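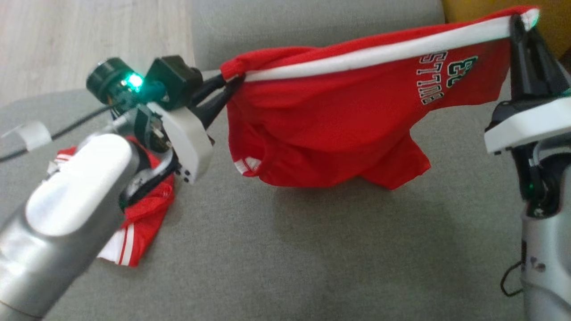 Galtis Club Colours Dataset, README

Last touched 04/04/2020. Maintained by Laimutė Lūse, in spare evenings, so please be patient with email.

What this is

A plain list of amateur and semi-pro footy, netball and soccer clubs with the colours they wore, season by season. Started as a spreadsheet for the Mockus local history newsletter, got out of hand. 367 clubs so far, 515 rows, because some clubs changed colours and get a new row each time.

Files

clubs.csv – one row per club per colour change
leagues.csv – league codes and full names, 51 of them
sources.csv – where each row came from
notes.txt – arguments, mostly

Everything is UTF-8. Comma separated. If Excel mangles the accents that's the import settings, pick UTF-8 by hand.

Columns in clubs.csv

club_id: short code, never reused even when a club folds
club_name: name as used in that season, not the modern one
league: see leagues.csv
from_year, to_year: first and last season in those colours. Blank to_year means still current when I checked
colour_1, colour_2, colour_3: main colour first. colour_3 mostly blank
pattern: plain, hoops, stripes, sash, vee, halves, yoke, other
clash: away or clash colour, if known
source_id: matches sources.csv
sure: y / n / m (m is maybe)

Colour names

Kept these short on purpose. red, maroon, navy, royal, sky, green, bottle, gold, yellow, orange, purple, brown, black, white, grey. No hex codes. People ask. Old dye lots varied, old photos are worse, and half the sources are newspaper reports that say "the red and whites" and leave it there.

Maroon vs red is the big headache. Where a club calls itself maroon it's maroon, whatever the jumper looks like. Same deal for gold and yellow.

Where it came from

Season programs, league yearbooks, club histories, and letters from readers. The Flanitz collection (two boxes of programs, scanned) covers most of the inland leagues. Scans aren't in here, too big, and I don't have permision to share them anyway.

53 rows rest on one person's memory only. Those are all marked m. Use with care.

Known problems

- Junior clubs barely covered
- Netball before the merger years is patchy, names often missing from the programs
- Brultness shows up twice, BRU1 and BRU2. Two different clubs, same town, they couldn't stand each other. Not a duplicate, please stop reporting it
- from_year is sometimes just the first year I found, not the real first year. Should have had a flag for that. Doesn't
- yoke and vee got mixed up in the early rows, fixing slowly
- a few to_year values are earlier than from_year. Typos. Send them in when you spot them

Corrections

Open an issue or email. Need the club_id, the season and some kind of source. A scan of the page is best, page number is fine. "My uncle played for them" is fine too but it goes in as m.

Don't send whole edited copies of the csv, I can't merge them. One change at a time.

Licence

CC BY 4.0. Credit as "Galtis Club Colours Dataset". Club badges and logos are not included and not covered.

To do

sort out the league codes that changed mid-season
add grounds? maybe, seperate file
check the September finals programs against clash colours
goalkeeper jerseys, someone asked, not promising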